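Inventory of a Desk

The instructions for clearing a field office at Hassanpour run to two pages and have not been revised in a long time. Section one covers paper. Section two covers equipment. Section three covers personal effects, and it is the shortest: list each item, state its condition, assign it a destination code, pack it.

The assessor came up from Falavby on the morning boat with a roll of labels, a pencil and a copy of the form. The office had one window, one desk and a shelf. The geologist who had used it had left Tundex in November of the year before, and the company had kept the room locked while it decided whether to replace the post. It decided against.

Paper took most of the morning. Core logs went under code 5, return to archive. Correspondence went under code 2, destroy. The assessor read none of the correspondence beyond the first line of each sheet, which was the permitted amount.

Equipment went faster. One hand lens, lens chipped. One balance, working, out of level. One lamp, cord replaced at some point with a cord of a different color. The scale drawings of the Drasto shaft were pinned to the wall and did not count as equipment or paper. The assessor took them down, rolled them and wrote "drawings" in the margin, where there was no box for it.

That left the display case.

It was a shallow case with a clear panel in the lid and compartments below. The form required the contents of any case to be listed by position. The assessor ruled a grid on the back of the form, numbered the rows, lettered the columns and began at the near left corner.

A1, quartz. A2, quartz. A3, a gray stone with a band through it, recorded as "gray stone, banded." The assessor was trained in office closure and had no training in stone. Each compartment held a paper slip under its specimen, folded once. The slips were paper, so section one applied, and the first line of each had to be read.

The slip under A1 said: Drasto, upper level, 70 feet. The slip under A2 said the same. The slip under A3 said: beach at Falavby, ask her again in spring.

The assessor put down the pencil.

Under section one this was correspondence. It had no date, no address and no signature, and the definition of correspondence on page one required at least one of the three. It was not a log, as no depth was given. Removed from its compartment it would be code 2. Left under the stone it might be read as part of the specimen, in the way that a label is part of a jar – the form allowed for labels.

B1 had a slip and a stone. B2 had a slip and a stone. By the end of row C the assessor had stopped writing "gray stone" and had started copying out the beaches.

The list took around 20 minutes longer than the time allotted. After the last entry the specimens were wrapped one by one, each with its slip folded against it, and carried to the packing crate by the door. The lid of the case was wiped with a dry cloth and laid back on the box at an angle, to let the inside air out before shipping.
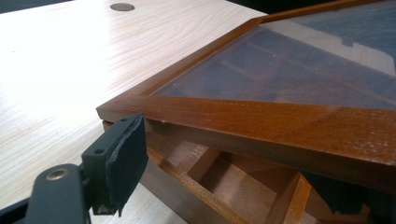
Falavby called on the office line and wanted to know why personal effects was still open. The case was to go as one item, the voice said, case and contents together, and no one at the depot was going to unwrap stones to check them against a grid.

The assessor said that the contents had been listed by position, as required.

The voice asked what the destination code was.

There were several codes for personal effects. Return to owner needed an address, and the file had none. Return to next of kin needed a name. The assessor looked at the back of the form, at the column of beaches, and asked whether a place could be entered where the form asked for an address.

The line was quiet for a while. Then the voice asked which place, and how it was spelled.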